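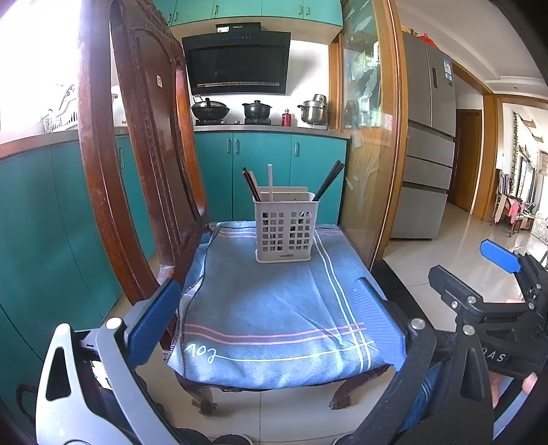 Portacubiertos blanco con palillos sobre un paño azul.

Cómo leer los datos de un semáforo «inteligente» sin creerse el folleto

Cada vez más ayuntamientos anuncian cruces con sensores y tiempos adaptativos. Groltberg promete un 38 % menos de espera; Guvberg, su competidor, no da cifra y habla de «fluidez». Conviene comprobarlo uno mismo, y basta con una libreta y algo de paciencia.

1. Pida el informe previo. Si no hay mediciones anteriores a la instalación, el porcentaje no se compara con nada. En Gerkumden me enviaron una hoja con 1.726 vehículos y ninguna hora de inicio.

2. Elija un cruce y cuatro franjas. Yo uso las 8 de la mañana, el mediodía, las 6 de la tarde y una hora muerta. El folleto casi siempre habla de la hora muerta.

3. Cronometre ciclos completos, de verde a verde. Diecinueve por franja ya dejan ver si el tiempo cambia con la cola o si sigue un programa fijo de toda la vida.

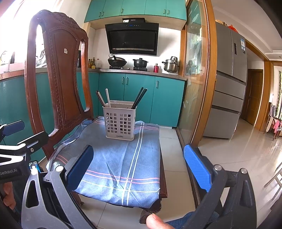

4. Anote también al peatón. Muchos sistemas ganan segundos para el coche alargando la espera en la acera, y ese dato rara vez sale en la nota de prensa.

5. Pase todo a una hoja de cálculo. La plantilla Jin sirve, aunque su gráfico de medias esconde los peores ciclos. Mire el máximo antes que la media.

6. Repita en otro mes. Abril, con vacaciones por medio, engaña bastante.

Si después de esto los ciclos salen idénticos en las cuatro franjas, pregunte por escrito qué parte del sistema está encendida. A mí todavía no me han contestado.

Artículos relacionados
Carriles bus con cámara: qué graban y qué no
Cómo pedir datos de tráfico a su ayuntamiento
Aparcamientos con sensor: las plazas fantasma
Ondas verdes, una idea vieja con nombre nuevo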